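Print this article | E-mail this article

The patient art of teaching a robot to do the washing

Give a person a washing machine they have never met before and they will have it open in a few seconds. They look for a handle, pull at whatever seems likely, and get on with their day. Give a robot the same machine and you have the makings of a very long afternoon, and I can't think of many afternoons I have enjoyed more!

I spent mine at Ustance, a small company in Zokstead that teaches household robots by the oldest method going: somebody does the job while the robot goes along for the ride. The person at the controls wears a headset and a pair of gloves. When they close a hand, the robot closes its hand. When they turn their head to find a door, the robot's head turns too, and everything its cameras and joints report is saved as one complete attempt. Do that often enough, the thinking goes, and a computer can begin to find the pattern running through all of it.

Often enough is the catch. The household project, which goes by the name Trutau, is aiming for 2000 good attempts before anyone tries letting the robot loose by itself. A good session produces 20. The operators work in turns of four minutes, then swap, and you understand why the moment you put the gloves on. Your arms ache. You forget to breathe. You find yourself whispering encouragement to a thumb.
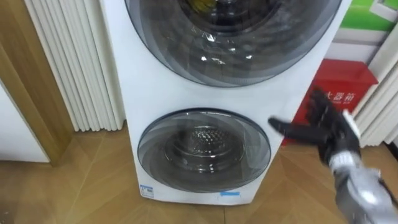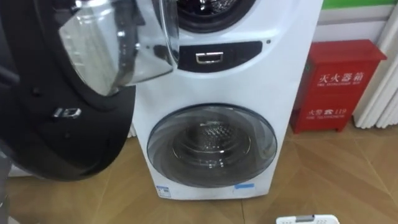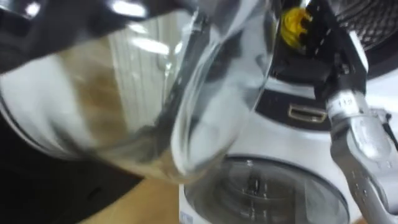
The robot's view of the work. In the first picture its hand is raised beside the white twin-drum machine.

Words and reporting by our technology staff
Fri 16 February

What surprised me was how much of the work is looking. Through the headset you see only what the robot sees, and its eyes sit in a different place from yours. Lean in and one glossy curve fills your whole view. Glass is a terror. It throws back the ceiling lights, it bends whatever stands behind it, and it gives very little away about where its surface begins. People solve this by feel. We bump a knuckle against the door, adjust, and never notice we did it. The glove I wore could tell me nothing of the kind, so I had to judge the gap by eye, and I misjudged it again and again.

The regular operators have tricks. One is to approach from the side, so that the hand doesn't hide the very thing it is reaching for. Another is to stop just short, let the arm settle and then finish slowly. They are also strict about hesitation. If you dither over a handle, the robot learns to dither as well, and a perfectly successful attempt can be thrown out for being too nervous. I had three tries kept and was absurdly proud of every one.

Mistakes aren't wasted, though. The team at Ustance keeps a separate collection of fumbles in which the operator slips and then puts things right, and these are treasured. A robot shown nothing but tidy success has no idea what to do when a handle slides out of its grip. Show it a recovery and it has something to go on.

There is a second way of teaching, and I liked it even better. For some movements you can switch the arm into a slack mode, take it by the wrist and simply move it where you want it to go. It's a bit like guiding a child's hand round the letters of the alphabet. The arm is heavier than it looks but follows along willingly, and you can feel through it when the angle is right. The drawback is that your own body gets in the way of the cameras, so the team saves this for short, fiddly motions and uses the gloves for the rest.

The software that turns all this effort into behaviour comes from Aaltonen, and its first full trial is pencilled in for March. Expectations are modest. If the robot can walk up to a door, find the right place to hold and pull without a person inside the gloves, there will be cake.

I have asked to be invited back for it. In the meantime I have started watching my own hands at home, and I recommend it. Opening the washing machine took me one finger, a hip and no thought whatsoever, and I stood there with a basket of towels wondering how on earth I would explain the hip.

Print this article | E-mail this article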